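Blog > Workshop notes > Things that broke

The marker plate saga

15 January 2024

Quick one, typing this between uploads. A few of you asked why the Irkatetti tasks have gone quiet and why Lâm Dương was swearing in the group chat. Short version: we lost a pile of demos to a loose marker plate and the arm had a go at the bench. Nobody hurt. Long version follows, mostly so I don't have to tell it again over the phone.

We've been recording tabletop stuff in the meeting room at Alside since September. Cups, bottle, stick, straw. Pick up, put down, pass from one hand to the other. Two hand-held grippers, a camera on each, another on the operator's head. Everything gets its position from the tracking, and the square marker on the gripper is what ties the head view to the hand view. Marker moves, the whole lot moves with it. Keep that in mind.

3,905 episodes in the bucket at the point we stopped. Felt pretty good about that. Had a slab in the fridge for the four thousandth. 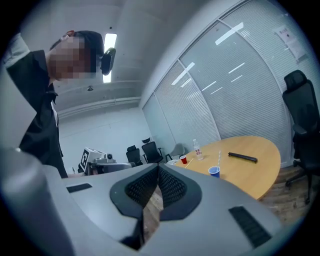

So the first policy trained off that set went onto the arm out the back and was fine. Boring fine. Red cup to the left, blue cup to the right, a bit slow on the release, whatever. Second policy, same code, more data, should have been better. Was worse. Kept closing high on the cups. Not by heaps, maybe a finger's width, but enough to catch the rim and tip it rather than hold it. Bottle was okay as it's tall and you can grab it anywhere. Which is exactly why it took us so long, the bottle kept passing and we kept looking at the bottle numbers.

I blamed the training. Lâm Dương blamed the lens calibration. Both of us wasted a day and a half on our own theory and were a bit snippy about it. Sorry mate.

Then the arm went for the stick. Thin little wooden thing lying flat, so it has to come right down to the tabletop to get it. Except this run the correction term we'd added (my idea, to fix the closing-high thing) pushed everything lower, and for the stick the data was from before the fault, so it didn't need any correction at all. Straight down into the bench. Fingers flexed, the arm kept pushing, there was a crack and the left finger let go at the mount and pinged off across the room. I was standing well back but I wasn't wearing glasses. Should've been. Will be.

Hit the stop. Arm dropped out. Went and had a cuppa.

What was supposed to catch it

The force limit. Which was set, I'd set it myself, but it lived in the old config and the new launch file didn't read the old config. No warning or anything. It just used the default, and the default on that controller is very generous. If you take one thing away, go check that your limits are the ones you think they are, on the actual controller, after it's booted. Print them. Read them out loud if you have to.

Also the workspace floor. We had one! It was a plane at bench height, measured off the old bench. The new bench is taller. I know. I know.

Finding the actual fault

Lâm Dương found it in the end, by being bored. Was holding one of the grippers waiting for a file copy and going click, click, click with a thumb against the marker plate. I said what's that noise. Silence for a bit.

The plate sits on a little bracket on two screws. One had backed out most of the way, the other was firm but acting as a hinge. So depending how the operator was holding it the marker sat square or it sat with a lean. Nothing you'd pick up by eye in normal use, especially when you're concentrating on not knocking a cup over. And it'd come back square half the time when you put the thing down, so every start-of-day check passed. Lovely.

Worst bit is there's no single moment you can point to. It didn't snap, it wandered. We went back through the recordings and plotted marker-to-body offset against episode number, and for ages it's a flat line and then it goes furry and then it's all over the shop. We drew the cut where it first goes furry and threw out everything past it that used the one-hand tasks. 400 episodes gone. There's possibly some good ones in there but I'm not going through them by hand, life's too short.

Two-hand tasks we can maybe save. The other gripper's marker was rock solid, so if both were in view of the head camera at once we can work backwards from the good one. Lâm Dương has a script that sort of does it. I'd call it promising, he'd call it finished.
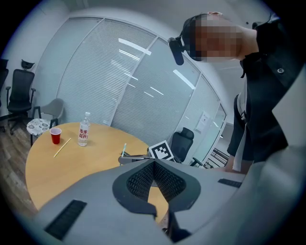 What we've changed

Not a full procedure, just what's actualy on the whiteboard right now:

- Thread locker on both bracket screws, the blue stuff. Let it cure overnight, don't be me and start recording after lunch.
- A paint line across each screw head onto the bracket. If the line's broken the screw has moved. Old trick from the ute, costs nothing.
- Wiggle test before every session. Hold the body, push each corner of the plate with a thumb. Any click at all and it goes back in the tray.
- Offset check in software at the start and the end of every session, and the end one is the one that matters. We only ever did the start one before. 20 seconds of waving it about in front of the head camera. If the two don't match the session doesn't get uploaded.
- Force limit gets printed at launch and somebody has to type yes.
- Bench height measured every time the bench moves. There's a tape measure on a string there now.
- Glasses. For anyone in the room with the arm powered. Me included.

The correction term is gone. Deleted the branch. If the data's bent, fix the data, don't teach the arm to lean the other way.

A word on the cable

Separate problem, same week, so it gets lumped in. The camera cable off the gripper loops back towards your forearm and if the loop's too tight it tugs when you roll your wrist. Not enough to pull out. Enough to drop the link for a moment and come back. At 60 frames a second you lose a handful, the recorder shuffles up to fill the gap, and from there the hand video is running slightly ahead of the head video for the rest of the episode. We reckoned this was the whole problem for one entire arvo and got very excited. It wasn't. But it was A problem.

Fix was a longer cable and a bit of soft velcro at the elbow. Plus the recorder now stamps gaps as gaps. Sandhu, who make the recorder box, sent us a patch for that the next morning, which was good of them.

If you're wearing a jacket with a bulky cuff, push the sleeve up or take it off. The loop catches on the cuff. Meeting room aircon is brutal so everybody wants a jacket, I get it, but still.
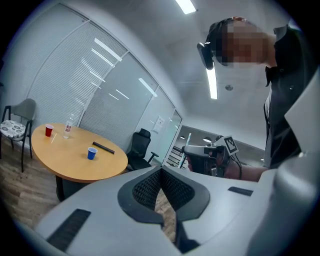 Been in touch with Tosenberg, who did our brackets, and they were decent about it. Apparently the next batch has a locating pin so the plate can't swing even if a screw walks. They're sending us a pair. I'd asked for a captive screw as well, and got a maybe. In the meantime we've printed a little shoulder that the plate butts up against. Ugly but it works, file's on the shared drive under brackets, the one called shoulder_v3, NOT v2, v2 fouls the camera.

A couple of people have asked if we could've caught it from the training loss. Don't think so. I've stared at the curves since and the second run looks nicer than the first if anything. The model was happy to average over a wobbly marker, it just learned a blurry sort of cup. The only place it showed up was on the arm, on short objects. So we've now got a set of short-object tests that get run before anything else, stick on the table, cup on its side, that sort of thing, at crawling speed with the arm's limits wound right down. Bottle goes last.

The finger, for those keeping score: mount sheared clean through at the thin section, finger itself is fine apart from a scuff in the pad. Found it under the chairs. New mount's printed thicker, and I've put a deliberate weak spot in the bolt so next time the bolt goes and the finger stays on its tether. Yes there's a tether now. Fishing line. It's what was in the drawer.

Bench has a dent. Leaving it.

Re-recording starts once the thread locker's had its night. One-hand tasks first, same cups, same table, same room, so it should slot back in with the old stuff with no fuss. If anybody local wants to come and hold a gripper for a few hours there's decent coffee and the work is weirdly relaxing once you get into the swing. You do need to be okay with a camera strapped to your head. It gets a bit warm and it'll wreck your hair.

Things I still haven't sorted, so please don't email me about them: whether the lean also messes with the jaw width reading (prbably not, different sensor path), whether the first policy should be retrained on the trimmed set for a fair comparison, and who's got the good hex key. If it's you, bring it back. It's the long one with the yellow handle.

Upload's done. Gotta go.

Contact | © Workshop notes, all rights reserved | Back to top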